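Section 4: Packing the Bedside Pocket

By now you should have the Vevness organizer out of its wrapper, the stiffening board slid into the back panel, and both side flaps folded in the way I showed in Section 3. If the flaps keep popping open, go back and press the crease with your thumb a few times. Mine fought me for a whole evening and then gave up.

This section is about filling the thing. I wrote it with the guest room in mind, the one with the stripy sheet and the yellow and blue armchair, but it works the same for your own bed.

Before you start

Clear a patch of mattress to work on. I do all my sorting on top of the bed, with just the bottom sheet on, so that I can see everything and small bits don't roll off under the radiator. Pull the comforter right off and put it in the hall. You'll want it out of the way in step 9 too.

You will need:
The organizer (the wide Vevness or the narrow Chevalier, both fit)
The insert tray that came with it
Whatever you plan to keep by the bed
A soft dry cloth

Note: The wide pocket is 240 mm across on the inside. The narrow Chevalier is a good bit tighter, so tall boxes go in one behind the other and you lose the front slot. I have used both and I'd pick the wide one every time, even though it sticks out past the edge of my nightstand.

Sorting

1. Tip everything you want to store out onto the sheet. All of it, please! I used to pack straight from the drawer and I always ended up with the flat things underneath and the tall things falling over on top.

2. Put the boxed items together in one spot and stand each one up on its narrow end. Boxes that can stand by themselves go in the back row. Anything that flops goes in the middle.

3. Put the soft things together in another spot: pouches, sleep masks, little drawstring bags, socks if you are a cold-feet person like me. These go in last, because they fill the gaps.

4. Check the height of your tallest box against the side of the insert tray. If the box comes up past the stitched line, take the tray out and use the pocket without it.

5. Look over anything that holds a liquid or an oil. Open the carton, check the cap, close it again. Do this even if you bought it last week.

CAUTION: Essential oils can stain the lining and can take the finish off a painted nightstand. Keep them upright, in the original box, and in the back row where they can't be knocked by a sleepy hand. Keep them away from kids and pets as well – a bedside pocket hangs at exactly the height a toddler likes.

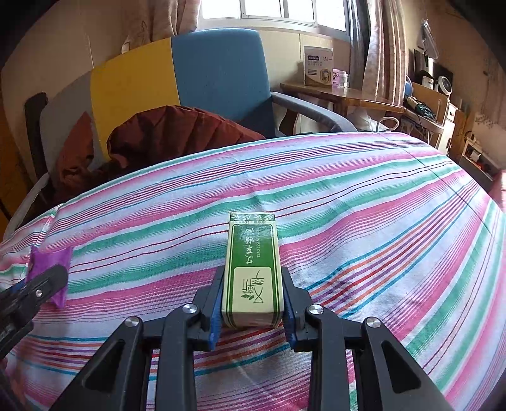
Fig. 4-1. Boxed essential oil stood on its narrow end, ready for the back row.

Don't fret if the printing on a carton ends up upside down. What matters is which way up the bottle inside wants to be, and the lettering on the outside doesn't always tell you. Open the top, find the cap, and put the cap end up. Then, if you're fussy, turn the nicest face toward the room. I like the green cartons facing out myself, they look pretty against the gray felt.

Filling the pocket

6. Slide the back row in first, tallest box nearest the headboard. Hold the pocket open with your other hand so the corners don't catch on the seam.

7. Next comes the middle row: reading glasses, hand cream, the remote, your book if it's a slim one. My rule is that if I have reached for it in bed in the past month it stays, and if not it goes back to the bathroom cabinet.

8. Tuck the soft things in around the boxes. A small fabric pouch is perfect for this, folded once and pushed down beside a carton, and it stops the rattling when you turn over at 3 a.m.

9. Lift the mattress edge and slide the board under it until the pocket hangs flat against the side. You want the board all the way in, 300 mm of it, with no gray showing on top. This is a lot easier with the comforter gone.

10. Smooth the sheet back down over the edge. Give the pocket a gentle tug. It should stay put. If it creeps forward, turn the board over so the rubber dots face down.

11. Wipe the front with the cloth and put the bed back together.

Note: If your sheet is a busy stripe, do a last check with the lamp on. I have left an earplug case sitting on mine for two days because I just couldn't see it in all that pink and teal.

How much can it hold?

More than you'd think, but please be sensible. I put mine on the kitchen scale fully loaded and got 636 grams, and it hung straight. Hardcovers are a different story. Two of those in the front slot and the whole thing tips forward and spills your glasses on the rug.

If you have the Wulport add-on loops, clip them to the side seam now, before the next section. They take a charging cable or a small flashlight. The Tesness loops look the same but are a hair too thick for the Chevalier, and you'll only swear at them.

Washing the lining and replacing the rubber dots are covered in Section 5.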